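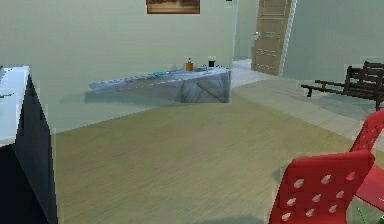

Sim view, start pose, long table against the back wall. Renderer settings as shipped.

12/13/23
Notebook, gripper and camera comparison, sim side

Goal for this block: decide whether the Wuklow two-finger or the Pakis three-finger goes on the arm for the tabletop pick set, and whether the head camera is good enough to choose the approach from across the room. All in Girura for now. Bench work comes after.

Setup
Room scene from the shared set, no edits to furniture. Controller is Lightfoot, default gains, base allowed to drive. Start pose is out on the open floor, facing the table. Targets are the small orange bottle with the white cap and the black cup, both toward the right end of the table. The flat light gray and white stuff between and in front of them stays in as clutter. Blue object farther left is left alone this round.

Start view, no arm in it. I wanted the detector input before any self-occlusion, so that the two grippers begin from the same image.

Notes on the scene before running anything:

The table comes through translucent. Floor and wall blend into the top and the front face, and there are diagonal shadow lines on the front, worse toward the right end. It also looks like a wedge, thin at the left and thick at the right. I checked the collision mesh and it is a plain box with a level top, so the slope is in the rendering only. Physics is fine. Anything that fits a plane from color is not fine.

Faint bluish shapes along the tabletop. I can't tell from this view what they are. The detector can't either and proposes boxes on them at low score. Raised the score cutoff for the head camera and left the wrist camera where it was.

Pale halos on the cabinet at left and on the red chairs. The perforated chair backs are a nuisance for depth: the holes read through to whatever is behind, and the obstacle map fills up with specks. Turned on the speckle filter in the mapper. Specks gone, chairs still solid enough to plan around.

Floor changes from beige wood grain to gray tile along a diagonal from the right end of the table. Same friction on both in the config. Left it that way. If we ever care about wheel slip this needs another look.

Runs, head camera only
Wuklow first. Bottle is easy when the yaw is right. Jaw opening clears the body with margin and closing on it is stable. Cup is worse. The lighter rim gets picked up as a separate thin object in a good share of attempts and the planner tries to pinch the rim alone, then slips off when lifting.

Pakis next, same seeds. Three fingers close around the cup from above without caring much about yaw. On the bottle it is clumsy. With the clutter this near, the third finger comes down on one of the flat objects and the contact monitor stops the arm. This was the main failure mode, 11 stops in 60 attempts. Moving the approach tilt toward the wall fixes part of it and costs reach.

Height error is the same for either gripper and comes from the table. Head camera depth puts the top surface low at the left end and close to correct at the right end. In this view the targets sit in the better part. Would not trust it for the blue object.

Runs, head camera plus wrist camera
Head camera picks the region, base drives in, wrist camera takes over for the last stretch. Wrist view is nearly straight down and the table top renders more solid from there, reason unknown. The height error drops to up to 9 mm, which both grippers tolerate. Rim detections on the cup mostly go away. Finger stops with the Pakis do not, as expected, since the clutter is really there.

Cost is time. Handover adds a settle period that Lightfoot insists on before it accepts the new frame. I tried shortening it and the arm oscillated at the end of the drive, so back to default.

Controller
Logged 682 control steps on one bottle pick to look at the settling. Joint error decays cleanly with the Wuklow. With the Pakis mounted there is a small ring at the wrist. The payload entry in the Lightfoot config still has the Wuklow mass in it, so the controller is under-compensating. Corrected the entry and the ring went away. The Pakis runs above were done before this. They need to be repeated before anyone quotes them. I do not expect the finger stops to change, those are geometry.

Base path
Direct approach is clear across the middle of the room. For the bottle with yaw from the right, the planner wants to swing the base out onto the tile toward the bench. The left armrest sticks out toward the open side, and the inflated footprint touches it with the default margin. Reduced the margin one notch, path goes through. Did not reduce it further. The cabinet on the left is well out of the way for these targets but will matter for anything at the thin-looking end.

The white cabinet top is washed out and gives no usable depth. Mapper marks it unknown, which the planner treats as blocked. Acceptable.

Where this leaves it
Wuklow stays on for the bottle and anything upright with neighbors. Pakis is better on the cup and I would take it for a set with more room between objects. For this table, Wuklow with wrist camera. Head camera alone is not enough for grasp height in this renderer, with either gripper.

Open items
Repeat Pakis runs with the corrected payload, same seeds.
Swap the table material for an opaque one and rerun head camera only. If the height error goes away, the wrist camera requirement is a sim artifact and should not drive the hardware order.
Find out what the bluish shapes are. Dump the object list by name and compare with the tabletop region.
Merge rim and body detections on the cup before planning. There is an overlap setting in the detector, currently off.
Ask for the real Pakis finger pads dimensions. The model in Girura has square tips and the drawing shows a chamfer. A chamfer might clear the flat objects.
Put the payload value in the gripper file so it changes with the gripper.

Config saved under the comparison folder, seeds in the same place. Speckle filter and base margin are changed from default, everything else in there is stock except the head camera cutoff.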